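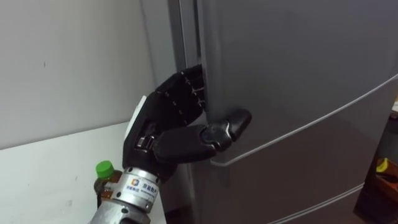

Chia-hao Sin은 책상 옆에 냉장고를 두면 사람이 게을러진다고 했다. 원래도 게을렀으면 어떻게 되느냐고 물었더니 그건 연구된 바가 없다고 한다. 그 말을 들은 게 2월이고, 나는 그 뒤로 계속 연구 대상을 자처하는 중이다.

사정을 설명하자면 이렇다. 방 구석에 키 큰 냉장고가 들어왔다. 부엌에 있던 것을 옮긴 게 아니라 처음부터 방에 들일 생각으로 샀다. 작은 미니 냉장고를 알아보다가, 조금만 더 주면 한 치수 큰 게 있고, 거기서 또 조금만 더 주면 또 한 치수 큰 게 있고, 그렇게 Roveck 중고 매장 끝까지 걸어갔더니 저 회색 덩어리가 서 있었다. 문이 위아래로 나뉘어 있고 위쪽 문에는 손잡이가 길게 달렸다. 주인은 아래 칸이 특히 잘 언다고 자랑했다. 나는 얼릴 게 없다고 말할 기회를 놓쳤고, 지금 아래 칸에는 식빵 한 봉지와 얼음 틀이 산다. 얼음 틀은 물을 부어 놓는 걸 자꾸 잊어서 대체로 그냥 틀이다.

그래서 위 칸에 뭘 넣느냐 하면, 차다. 병에 든 갈색 차. Goodall 마트에서 600ml짜리를 한 병에 1,651원에 팔길래 26병을 샀다. 왜 하필 26병이냐면 진열대에 그만큼 있었다. 계산대 직원이 행사하시느냐고 물었고 나는 그렇다고 했다. 무슨 행사인지까지는 묻지 않아서 고마웠다.

차를 사 온 날에는 한꺼번에 다 넣었다. 병을 앞뒤로 줄 세우고 남는 건 눕혔다. 눕힌 병은 문을 열 때마다 앞으로 굴러 나오려고 했다. 다음 날부터는 여덟 병만 넣고 나머지는 신발장 위에 두었는데, 신발장 위의 차는 손님 눈에 제일 먼저 띄는 물건이 되었다. 그 뒤로 우리 집에 온 사람은 전부 차를 한 병씩 들고 돌아갔다. 인심이 후하다는 소문이 났을지도 모른다.

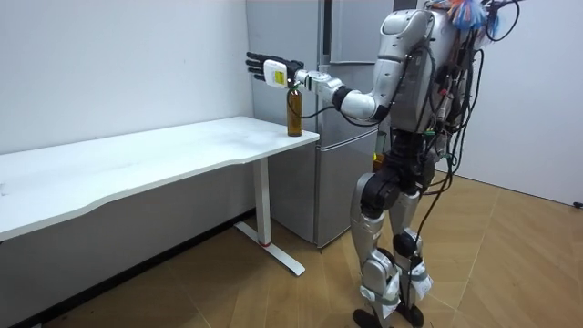
나는 책상 위에 물건을 두지 않기로 한 사람이다. 결심한 지는 얼마 안 됐다. 예전 책상은 영수증과 충전선과 언젠가 읽을 책의 퇴적층이었고, 키보드는 그 위를 떠다녔다. 지금 쓰는 흰 책상은 Ademham에서 조립식으로 샀는데, 앞쪽 모서리가 둥글게 깎여 있고 다리는 흰 금속이다. 새 책상이니 새 사람이 되어 보자 싶어서 전부 상자에 쓸어 담았다. 상자는 침대 밑에 있다. 새 사람은 침대 밑을 보지 않는다. 그런데도 초록 뚜껑 달린 병 하나만은 저렇게 오른쪽 앞 모서리에 꼿꼿이 서 있다. 규칙에 예외를 하나 둔다면 목마름이어야 한다고 생각한다. 다만 자리가 문제다. 모서리라는 곳은 소매가 지나가는 길이고, 나는 팔을 크게 쓰며 통화하는 편이다.

한번은 병을 쓰러뜨린 적이 있다. 뚜껑을 닫아 둔 날이어서 피해는 자존심뿐이었다. 그날 저녁에 Vanderleia Falcão에게 전화로 하소연을 했더니, 병을 책상 안쪽으로 옮기면 되지 않느냐는 대답이 돌아왔다. 맞는 말이다. 하지만 안쪽에 두면 냉장고에서 멀어지고, 멀어지면 다시 넣기가 싫어지고, 그러면 차는 미지근해진다. 모서리는 마실 수 있는 곳과 넣을 수 있는 곳 사이의 타협점이다. 국경 도시 같은 것이라고 설명했는데 전화가 금방 끊겼다.
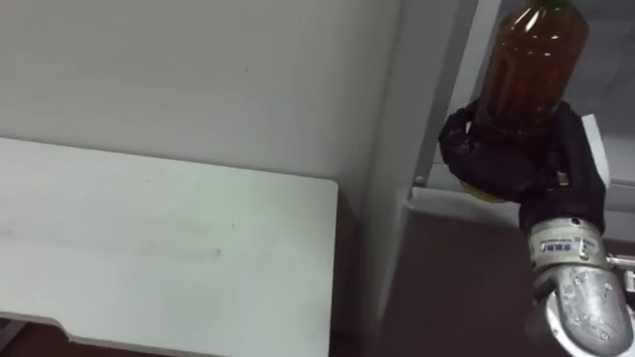 그럼 마시다 만 차는 얼마나 두어도 되나? 뚜껑을 꼭 닫아 냉장고에 넣고, 입을 대고 마셨다면 그날 안에 비우는 게 낫다. 컵에 따라 마신 것은 조금 더 여유가 있지만 나는 하루를 넘기면 버린다. 라벨에 적힌 날짜는 따지 않은 병 이야기라는 걸 꽤 늦게 알았다. 이걸 아는 사람들은 다들 원래 알고 있었다는 얼굴을 한다.

따지 않은 병이라고 아무 데나 둬도 되는 건 아니다. 문 쪽 선반은 여닫을 때마다 바깥 공기를 맞는 자리라 찬 맛이 덜하다. 나는 병을 위 칸 안쪽에 세우고 문 선반에는 소스를 둔다. 소스는 네 종류인데 그중 둘은 산 기억이 없다. 제일 안쪽 벽에 딱 붙이면 이번에는 너무 차가워서 가끔 살얼음이 낀다. 살얼음 낀 차를 좋아하는 사람도 있겠지만, 나는 찬 걸 급히 마시면 이마가 아프다. 그래서 벽에서 손가락 두 개쯤 떼어 놓는다. 손가락 두 개는 Hiu-tung Ko에게 배운 단위다. 밥물도, 액자 간격도, 냉장고와 벽 사이도 전부 손가락으로 잰다고 한다. 나는 냉장고와 벽 사이를 그렇게 쟀다가 문이 벽에 걸려서 다시 밀었다.

냉장고를 다시 미는 일에 대해서도 써 두어야겠다. 안을 비우고, 플러그를 뽑고, 바닥에 헌 담요를 깔고, 앞을 살짝 들어 담요를 밀어 넣은 다음 당긴다. 나는 이 순서를 거꾸로 했다. 당기고, 바닥을 긁고, 담요를 깔고, 플러그가 꽂혀 있는 걸 발견하고, 마지막으로 안에서 병들이 구르는 소리를 들었다. 긁힌 자국은 책상 다리로 가려 보려 했는데 다리가 생각보다 가늘다. 지금은 나뭇결이려니 하고 본다.

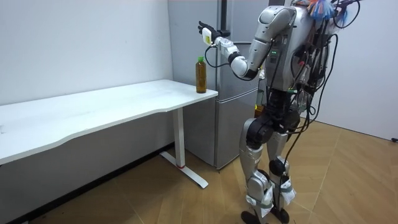
청소는 그보다 쉬웠다. 문틈 고무는 칫솔에 베이킹소다 푼 물을 묻혀 문지르고 마른 행주로 닦으면 된다. 접힌 안쪽을 벌려 보면 언제 들어갔는지 모를 부스러기가 나온다. 우리 집 것에서는 참깨가 나왔다. 나는 참깨를 사 본 적이 없으니 전 주인의 유산인 셈이다. 문 겉면은 미지근한 물에 주방 세제 한 방울이면 충분한데, 마지막에 마른 천으로 위에서 아래로 한 번 훑어야 얼룩이 안 남는다. 가로로 닦으면 햇빛 드는 오후에 다 들킨다.

책상 상판은 손이 더 간다. 흰 책상은 살 때는 깨끗해 보이고 산 뒤에는 모든 걸 기록한다. 팔꿈치가 닿는 자리부터 흐릿한 자국이 생기는데, 지우개 스펀지로 문지르면 지워지기는 한다. 대신 문지른 자리만 결이 달라져서 이번에는 그 자리가 얼룩처럼 보인다. 한 군데만 닦지 말고 전체를 살살 닦으라는 조언을 들었지만 전체를 닦으려면 스펀지가 모자란다. 차를 쏟으면 바로 닦을 것. 컵 바닥 모양의 동그란 테두리는 하룻밤만 지나도 꽤 고집이 세다.

받침을 하나 둘까도 생각했다. 코르크로 된 것을 사서 모서리에 놓으면 병의 자리가 정해진다. 그런데 자리가 정해지면 그건 더 이상 예외가 아니고, 예외가 아니면 책상 위에 물건을 둔 사람이 된다. 받침은 장바구니에 담긴 채로 8일째다. 배송비를 맞추려고 같이 담은 얼음 틀 때문에 더 고민이다. 얼음 틀이 하나 더 생기면 물 붓는 걸 두 배로 잊을 수 있다.

2022년 9월 19일에 덧붙임. Man-lok Kong이 댓글로 그냥 보온병을 쓰라고 했다. 생각해 봤는데 보온병은 씻어야 한다. 받침은 결국 주문했고, 얼음 틀은 뺐고, 배송비를 냈다.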